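Fingers stop short on tapered parts after pad change

Keerthana Kurian

We have a two-finger gripper in the Estmont cell, used for picking up cups and small bottles from a white bench. I changed the finger pads in June and it has been unreliable on tapered items ever since. Straight-sided items are fine. With anything narrower at the bottom, the fingers close, the controller reports a grip, and the item slides down on the lift. Closing force is set to 4 on the controller scale, same as before. Is it the pads, the height or the force?

The view from the wrist camera at the approach position is below. The blue item is the one that gives most trouble.

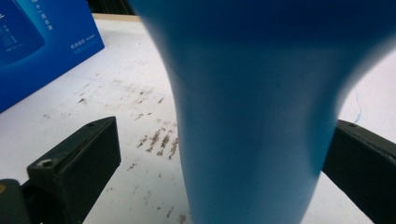
Estmont Handling Cell, Maintenance Group

The fingers are the old ones with new pads on the inner faces. I have not touched the finger screws. The camera was refitted at the same time, but I put it back on the same holes.

Satish Kartha

Check the height before the force. On a taper the pads touch along one edge only, and if that edge is on the sloping part the item will creep whatever force you use. Jog down in steps of 2 mm and try a lift at each step until it holds. Write the offset down and save it under the item name, not in the general approach.

Then check that both fingers arrive together. Close slowly on a gauge block placed at the tool centre. If the block moves sideways, one pad is sitting proud. Take it off, scrape out the old adhesive and refit. Ours was out by 12 hundredths and that was enough.

I would also clean the fingers and the bench. There is dust on the left finger, and brown specks on the white surface between it and the blue item. Wipe the pads with alcohol and let them dry before you test.

Osaze Ekwueme

just turn the force up, worked for us

Shobha Reddy

Don't turn it up on thin-walled cups, they go oval and then pop out. Satish's order is right. I'd add that new pads need running in. We do around 220 closes on a scrap part before setting any offsets, then recheck the zero with the fingers fully shut. If you set the zero with the old pads on, it is wrong now by the difference in thickness, and the grip signal can't be trusted until you redo it.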